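Travel and Tourism, session 2: staying safe abroad

Right, last week we did insurance, so today I want to look at what people can sort out before they leave home – the dull bits, mostly. I'll use my own trip to Buson in November as the worked case.

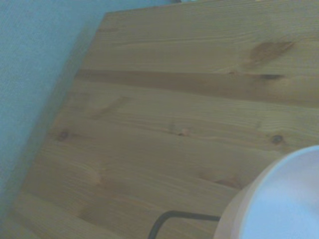 Passports first. Check the expiry date before you book, and check the entry rules for the country you're visiting as well as any you change planes in. I spread everything out on a pine table, pale and honey-coloured with long lines of grain, and go through it document by document. Then I do it all again the night before (yes, really!). Allow 90 minutes for the whole job if you're travelling as a family.

Next, local advice. Read the official pages for the region, then ring your hotel and ask what's going on nearby. 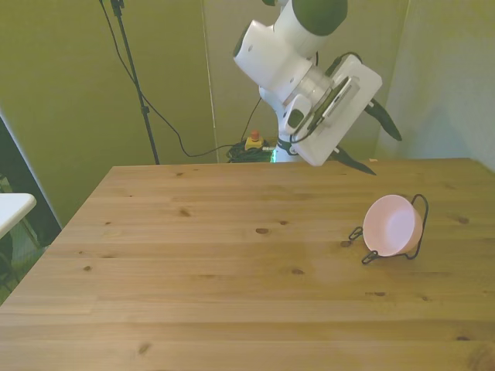

Evie Rowbotham wrote in to say that her hotel in Murngate knew about the ferry strike two days before any website did, so do make that call.

Money: split your cards between two bags, and leave a copy of the numbers with someone at home.
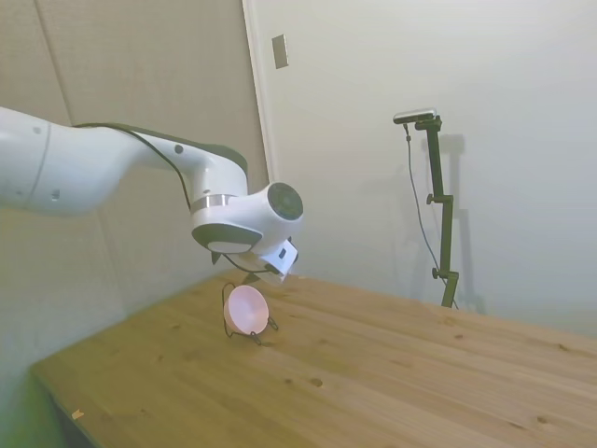

Small pink bowl in a black wire stand.

For next time, read the Cestutar handout and bring one question about it.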